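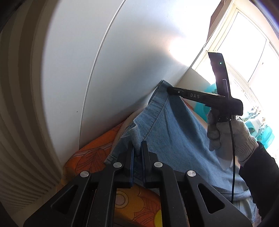 Stop Buying New Jeans for Five Minutes

My jeans went at the inner thigh again. Same place as always, same pair as always. I've had them patched twice and I'm going back for a third, and my friend Noémie thinks I've lost it. Just buy new ones, she says. They're on sale.

They're always on sale. That's my whole problem with them.

Writing this fast, on my lunch break, so forgive the mess. But I've been chewing on it since Thursday, when I stood in line at the returns desk in the Promthorpe mall behind a woman bringing back 8 pairs of pants. Eight! She'd ordered every size and every wash and kept none of it. The kid at the counter didn't blink. Threw them in a bin. Where does the bin go? I asked. He didn't know. Nice kid. Why would he know.

We've gotten used to clothes as something that passes through the house. Like mail. And I don't think it's because people are lazy or vain, I really don't, I think it's that the math got broken on us. A decent repair on a crotch seam at Bernadette Masson's shop costs me 21 dollars. The sale rack starts lower than that. So the sensible person, the person with rent and kids, buys new. I get it. I've done it plenty.

But the cheap pair lasts me a season. Maybe. There's so much stretch in it that the knees bag out by July and the fabric goes shiny and then thin and then you're sitting down carefully at your cousin's barbecue. And you can't fix it, or not well. Bernadette showed me once. She put her needle through a pair of my old ones and the cloth just sort of gave up around the thread. Nothing to hold on to. She charged me nothing and told me to use them for rags. They weren't even good rags.

So what do I want? Not a law. Not another label with a leaf on it.

I want sewing back in school, for a start. Everybody, boys too, one semester. I'm not talking about making a ball gown. A button, a hem, a patch from the inside. My uncle Fabrice could do all of that and he drove a truck his whole life. He had a tobacco tin with needles in it and he'd fix his own pockets on the couch watching the game. Never thought it was a skill worth mentioning. I'm 40-something with a degree and I was taught none of it, I had to go learn it from a library book, and my stitches still look like a fence after a storm.

And I want repair to be normal on a main street again. When I was growing up there were two menders between the bus station and the bank. Now there's Bernadette, and she's not getting younger, and she closes at 4 because her hands hurt. I'd take a tax break for people like her over half the stuff the town spends money on. We spent more than that on the planters. You've seen the planters.

The obvious comeback, and Jérémie at work makes it every time, is that this is a hobby for people with spare evenings. Fair. Some of it is. There's a whole crowd now who'll pay 197 dollars for jeans that come already patched, and I have nothing to say to them, they're fine, let them be. But mending used to be what you did when you were broke. My grandmother didn't do it for the look. It only turned into a luxury once the new stuff got cheaper then thread, and someone somewhere is getting paid almost nothing to make that happen. Jérémie has no answer to that part. He says hm and goes for coffee.

I'm not going to tell you to throw out your closet or make a pledge. Hate pledges. Just, next time something rips, leave it on the chair for a week before you order the replacement. See if it bugs you. Ask what it would cost to fix. You might be suprised, or you might get quoted something silly and go buy the new pair, and that's OK too.

Mine are going in tomorrow before 4. Bernadette's going to sigh at me. I'll bring her the good coffee.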